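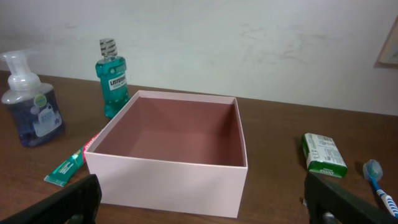 Print this article | E-mail to a friend

The box that promised to fix the bathroom

Every few months somebody tells me my bathroom would be calmer if I bought a box. Last year it was bamboo trays. Now it's the open box, lidless and pastel, the sort that used to hold a candle or a scarf and now sells by itself. Fitberg has one for $18. Sivton's is dearer and comes in the same pink.

I'm not convinced, but I gave it 10 days.

The theory, as set out in Prirnico's little booklet on "bathroom editing", is that you carry everything out to a table, look at it under decent light and put back only what you use. Fine. I have no quarrel with the table part. Toothpaste, mouthwash and foaming hand soap look different away from the sink. They look like groceries, and you start to wonder why you own so many of them.

My quarrel is with what comes next. A pale pink cardboard box with a mauve-brown inside is a handsome thing with nothing in it. Put a tube of toothpaste in and the tube flops into a corner. Stand a tall bottle of Listerine in it and you've given a bottle that stood up perfectly well a second thing to stand in. And the hand soap can't go in at all if anybody plans to wash their hands, unless you enjoy reaching over a wall for the pump.

Then there's the cardboard. The booklet says to keep it "away from direct splash". In my bathroom that leaves the hallway. By day four I'd moved mine to the top of the linen cupboard, where it was safe and no use to anyone.

Fourie, the homewares chain, asked 205 of its own customers whether a box had made their mornings easier, and most said yes. I'd have liked to hear from them again in July. People who have just paid for a box tend to speak well of it.

What did help was the sorting. I threw out a travel tube hardened at the neck and two sample sachets of unknown age, and found a 300 mL bottle of conditioner I'd already replaced. None of that needed a container, coloured or otherwise. It needed a table and a free half hour.

The box holds spare toothbrushes now, still in their packets, and cotton balls. It does that well enough. A shoebox did it before.

07/06/2022

Contact us | Copyright, all rights reserved | Back to top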